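Sat 11 March
By the workshop reviews desk

Zullilska two-arm recording bench: a review after 425 episodes

We bought the Zullilska bench to gather bagging examples for a grocery-packing policy. It comes as a walled work area, a pair of arms, and recording software called Vodetham. We supplied the produce, the bags and the operators. This review covers the hardware and the day-to-day work of recording. Training results will come separately.

Setup took two people most of a day. The arms bolt to a beam along the front edge, and the holes lined up. The manual skips the cable routing entirely, so plan on doing that part twice. Ours still loop higher over the wrists than I would like.

The first task was mesh bags, and it is a fair test of any two-arm setup. One gripper has to hold the rim while the other works, and the fabric gives you very little to pinch. The narrow fingertips are the best thing on this bench. With the older Hyvönen grippers we lost the rim on nearly 45 attempts before giving up on mesh altogether.
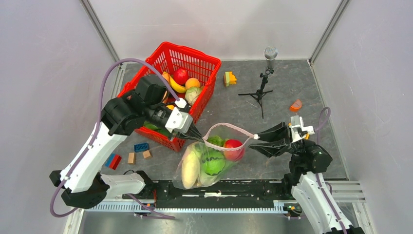

Both grippers at the rim of the mesh bag, with produce already inside.

Operators needed 14 practice runs each before we kept anything. After that the pace was decent. Vodetham starts and stops an episode with one pedal, and a second pedal marks it as failed. Keep the failed ones. We threw ours out in the first week and later wished we had them for training a success detector.

The weak spot is playback. Scrubbing through a long episode is slow, and camera views drift out of step until you reload the file. The vendor promised a fix in November and it has not arrived.

Clear plastic is harder than mesh. It folds over on itself, and the shine makes it difficult for an operator working from the camera views to judge where the opening is. Leafy items are the worst of the lot, as the leaves catch on the edge of the bag. We recorded 200 of our episodes with plastic and would do more before trusting a policy with it.

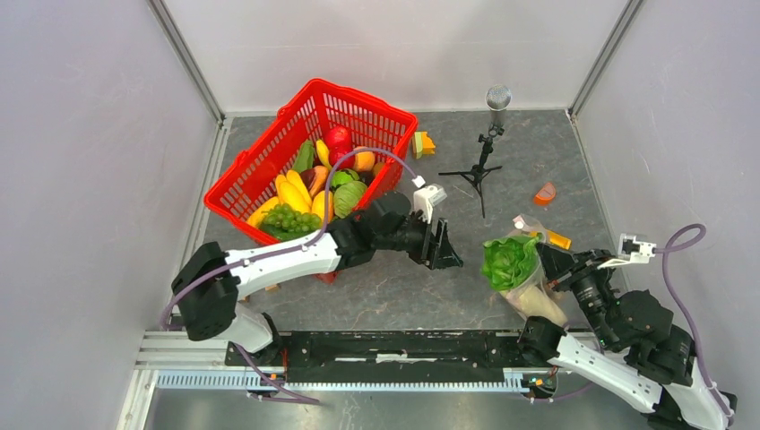 Should the starting layout be changed between episodes?
Change it every few episodes at least, and move the loose items too, or the policy will learn one arrangement and little else.

Small complaints: the pedals slide on a smooth floor, and the metal surface in front of the beam throws reflections that we ended up tuning the exposure for. The pale walls do help with the background – we have had no trouble with people walking past.

I would buy the bench again for soft goods and bags. For rigid parts it is more than you need, and the single-arm Skasport kit does that job with less setup.

Rating: 4 out of 5

Shares: 45 | Comments: 14

Related reviews
Skasport single-arm kit: six months in
Foot pedals for teleoperation, compared
Hyvönen grippers: worth repairing?
Labeling failed episodes without losing a week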